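Operators wanted: two-arm teleoperation, Neltuvano

Start: April, sooner if you can
Hours: 5 hours a day, mornings or afternoons
Places: 6
Contact: Deolinda Frade

We need people to drive our two-armed robot through everyday table jobs so the learning team has good examples to train on. You wear the gloves and headset, you move, the arms move. Every run gets saved and labelled. No robotics background needed, most of our best operators came from kitchens, sewing rooms, one from a dental lab.

Current block is called Caldeira. Soft stuff and thin stuff: bags, cloth, packets, balloons. Things that slide away or fold up when you touch them. The policy we have now is fine with boxes and cups and pretty hopeless with a plastic bag, so thats where the new examples have to come from. Bag over balloon is the one you'll meet first. Both hands on the bag, one either side, keep the mouth open, don't squash the balloon.

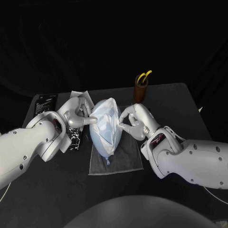 What you'll do

Run tasks from the list, 55 minutes on, then a proper break. Reset the table between runs. Mark each run good, poor or scrap in Ekska (our logging tool, takes ten minutes to learn). Add a short note if something went odd, eg bag tore, finger slipped, balloon rolled off the cloth. Poor runs are still useful so please dont delete them. Slow and clean beats fast.

Once a week you sit with the learning team and watch the robot try the task on its own. You tell them what you'd have done differently. They do listen.

What we need from you

Steady hands, both of them. Patience with doing the same small thing many times over. OK with wearing a headset, tell us if you get motion sick, we can try you on the screen setup instead. Enough English to write a two line note. Glasses are fine. Over 18.

Nice to have: sewing, model making, packing work, games with a controller.

What you get

Paid training, 9 days, same rate as normal shifts. Contract through Nistik, renewed by the block. Travel card. Lunch if you're on the long side of the rota. Hourly rate is on the form, we don't haggle.

How to apply

Send a few lines about yourself and which half of the day suits. No cover letter. Deolinda will ring you back, then a one hour try-out on the arms with Quentin Joly, who runs the floor. Try-out is paid too. If you've applied before please apply again, we had far fewer places last time.

Applications close when the places are gone.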